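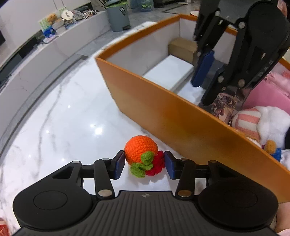 Crocheted fruit between the blue pads, project bench.

March 27, 2020

Worked on the gripper project most of the day. The aim for this stage is soft things, so I kept to the knitted toys and left the cardboard box for later. The fruit is awkward to hold because it's three pieces in one, the orange ball on top with the green leaves and the red cluster under it. If I pinch too low the leaves fold into the pads. A bit higher on the ball seems better.

Our club needs 2000 recorded picks before the Clolport meet in April. As of tonight the log says 1444. I did 100 of those today, which is my best so far, but my wrist is sore and I had to swap hands after lunch. I threw out a few where I'd let go too early.

Undik is the name we gave the sorting program. It still mixes up orange and red under the kitchen lights — the marble throws a lot of glare. I tried changing the colour settings and it got worse, so I put them back. Will ask on the Prothero forum.

Tightened the pivot screws again before supper. I should write down how often I do that.

Tomorrow: plush toys, then start on the report. The section on grip force is still only a heading. Also charge the spare battery and email the club about the entry form.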